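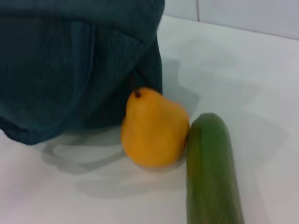
A yellow pear and some dark teal fabric.

Plirkov Cannery Records: Interim Report to the Temis Fund
Prepared by Līga Venckus, project lead

Summary

The Temis Fund gave us money to sort, describe and make available the office records of the Plirkov cannery, which packed pears and plums in Nimville until it stopped. The application said the records were "in fair order." I wrote that sentence, and I would like to withdraw it. We are behind on sorting, ahead on interviews, and level on spending. A revised schedule is given further down.

Sorting and description

The recipe cards are finished. There are 1,000 of them, a suspiciously round number that Müzeyyen Sönmez reached by counting them twice, the second time with the door shut. Each card has a syrup strength, a can size and a set of initials. Most also have remarks in pencil, and these are the best thing in the collection. One card for spiced plums reads, in full, "Tried again. Still no." Another has been crossed out and restored so often that we have entered its status as "disputed."

The ledgers are another matter. Our plan assumed they were arranged by year. They are arranged by how much somebody liked the supplier, with the favorites up front in good bindings and everyone else in a box marked MISC GROWERS. Growers moved between the two without notice. We have decided to keep the original order, as good practice requires, and to make a separate list by date for people who need to find anything.

The payroll books have been checked for mold and cleared. Names and wages of anyone who may still be living will stay closed to readers for now. We have asked the county records office for its view on how long that should last and are waiting for a reply.

Interviews

We promised two interviews with former employees in this period and recorded four. Word got around that we served coffee. All four people worked on the packing line or in the label room, and all four gave different accounts of the same strike, including whether there was one. Transcripts are complete for the first two. The others are slower going, as the speakers are sisters who asked to be recorded together and have not agreed on a sentence since childhood.

We still have no one from the front office. If a member of the Fund's board knows a retired bookkeeper with a clear memory and a grudge, please put us in touch.

The Rimkutė drawings

The Rimkutė label drawings, listed in the application as "a few sketches," fill a plan chest. They came rolled, and they would like to stay rolled. Müzeyyen has been flattening them under blotter and weights, a few at a time, and pencil numbers have gone on the backs of all those that will lie still. Several are for products we can't match to any card, among them a pear butter that seems to have had a slogan, a label and a price without ever having had a recipe.

We would like to photograph the full set before anyone handles them much more. The copy stand is working again after a new lamp was fitted.

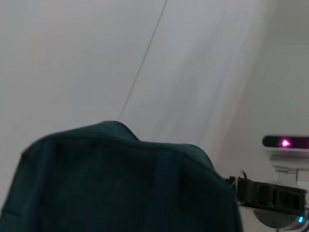

Spending

Spending is on budget, with one move between lines. Folders cost less than planned and blotting paper cost more. Travel is underspent: the person we meant to visit came to us. No change to the total is requested.

Revised schedule

Ledgers: listing was due to end in January and will now run through March. The date list will follow in April.

Drawings: flattening continues, with photography in May if the larger sheets cooperate.

Interviews: transcripts of the sisters will go to both of them for approval. I have left the completion date blank.

What we need from the Fund

Please confirm that the change to the ledger deadline is acceptable. We would also like to know whether the final report can be sent by email this time, as the last paper copy came back to us with a note saying the mailroom had moved.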